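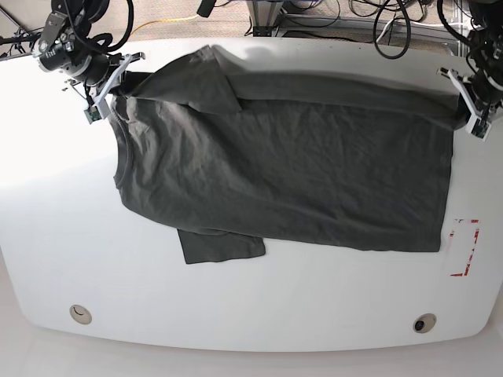 Two arms and one dark gray T-shirt at the folding table.

Call for participants: help us write the Jallo good practice guide for robots that handle clothes

Posted Mon 7 February

If you have ever folded laundry for a living, or run a floor where other people do, or simply stood next to a moving robot arm and wondered who decided how close you were allowed to stand, we would love to hear from you. Jallo is a small group within Prosow that writes plain rules for robots working with cloth, and we are looking for people to read, argue over and try out our first full draft.

The draft covers a setup with two arms sharing one table. It says how the work area should be marked and when that marking should be renewed, where cables may run and where they may not, who may reach over the table while the arms have power, and what an operator writes down when a garment slips or gets stretched. Most of it came out of our own daily habits, and we know very well that habits look sensible to the people who have them – so we need other eyes.
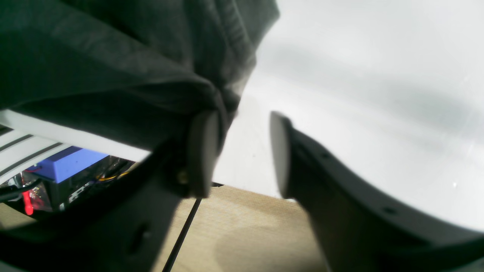
The section on gripping is the one we fuss over most. A T-shirt gives way, bunches up and hides its own edges, and a rule written for boxes or metal parts is of little help there. We would like the guide to say, in words a new operator can follow on the first morning, how finger pads should be checked before a shift, how hard a pull on a seam is too hard, and when the right thing to do is stop and lay the garment out again by hand. If you have strong feelings about collars and sleeves, please bring them along!

Who we are looking for: people from laundries, tailoring shops, hotels and clothing warehouses, along with robot operators, safety staff and anyone who has had to teach a written procedure to somebody else. You don't need a technical background, and you don't need to have used a robot before. You do need to be 18 or over and comfortable reading in English. 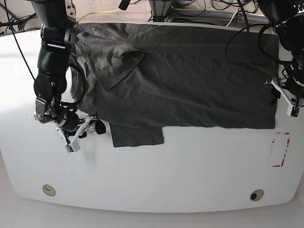

2 min read

Taking part means reading the draft at home, which runs to almost 160 short rules, and then joining us for 2 sessions of 4 hours each in August. In the first we go through your notes together over coffee. In the second you work through the checks at the table with one of our operators, and tell us where the wording trips you up. Please wear closed shoes and leave scarves and lanyards in the locker.

We pay $200 for the whole thing, and we cover local travel on top of that. Everyone who takes part is thanked by name in the published guide, unless they would prefer to stay out of it. Colleagues from Kauppinen and Aritz will be reading the same draft, so you may find yourself sitting next to someone who does the job very differently – those tend to be our best afternoons.

To put your name down, send us a few lines through the contact form on the Jallo page. Tell us what kind of work you do, which days of the week suit you, and one rule at your own workplace that you would gladly rewrite. We answer every message, though it can take us a little while.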